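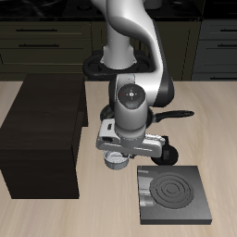

Progress report to the Jutby Family Fund, March 15, 2022
Project: Long Table family lunches, Sasham

We held 4 lunches this period, as promised, and the last one in February drew 84 people, which is more than the hall's chairs would like. Thirteen families came for the first time. Two sets of cousins discovered they live on the same street and have been annoyed with each other's parking for years.

Spending is on track, apart from dessert. We budgeted for one slice each, a figure arrived at before we had met the Adotia grandmothers. We have moved a little money over from decorations. The paper streamers from the first lunch are still up anyway, because the only ladder is in Tikkanen.
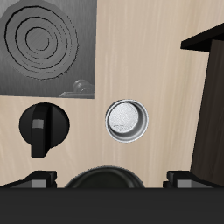
The kids' table remains our weak spot. It seats 33 and empties in the time it takes to say grace, after which the kids are under the other tables. We tried place cards. The cards were traded, and one was eaten. For the next lunch we'll put the teenagers in charge and pay them in leftovers.

We asked the families what they would change. 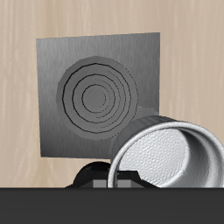
Yaroslav Semeniuk wrote that the speeches should be shorter, starting with his own, and that his mother would like to sit farther from the door and closer to the coffee. Both requests are granted.

Still to do: the family recipe booklet, which has eleven potato salads so far, and a group portrait in which everybody's eyes are open. 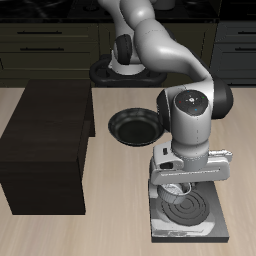 White-and-gray robotic arm at a pale wood-grained tabletop.

The second payment can go to the same account as before.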